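Questions I Get About Running a Small Business

I'm Rakiya, and I run Bassey, a mail-order spice company with 4 people on the payroll (me included). These are the things readers email me about most. Updated 16 July 2018.

Did you need a rich investor to get going?

No! I started with my own savings and 76 jars of pepper blend. Ladi Akinola put in a bit of money later on, but by then I had repeat customers and could talk numbers with him without my voice shaking.

Should I quit my job first?

I didn't. I kept mine for three years and packed orders at night. It was exhausting and I'd do it the same way again, mostly for the health insurance.
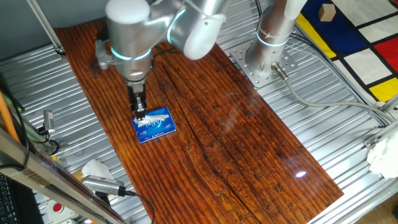

The other thing a paycheck does is let you say no. I turned down a big, badly priced order from a hotel in my second year, and I could only do that with rent already covered.

How do you set prices?

Badly, at first. I forgot to count my own hours. Now I add up ingredients, jar, label, postage and time, and then I look at what similar shops charge (and grumble). 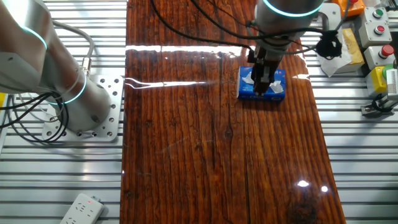
A blue box on the wooden tabletop, with the robot arm at left.

Do I need a partner?

Depends on you. Petro Ostapchuk and I ran Dotel together before this, and we argued over every invoice. We're great friends now that we don't share a bank account. If you do go in with someone, write down who owns what before the first sale.

How many customers before it felt real?

For me it was 230. No magic in that number, it was just the month I stopped checking my balance every morning.

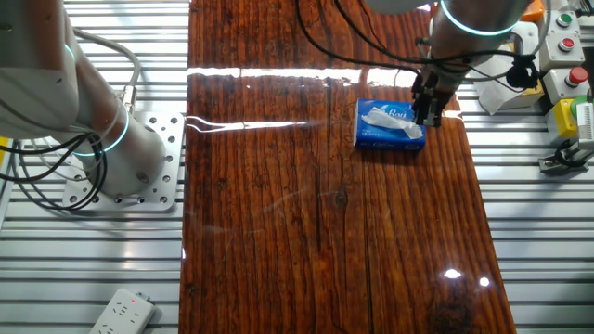 I still check it every Friday, though, with coffee, and I'd tell any new owner to pick a day and do the same.

Can I send you my business plan?

Sure, but keep it to 3 pages please! I read them in July, when orders are slow.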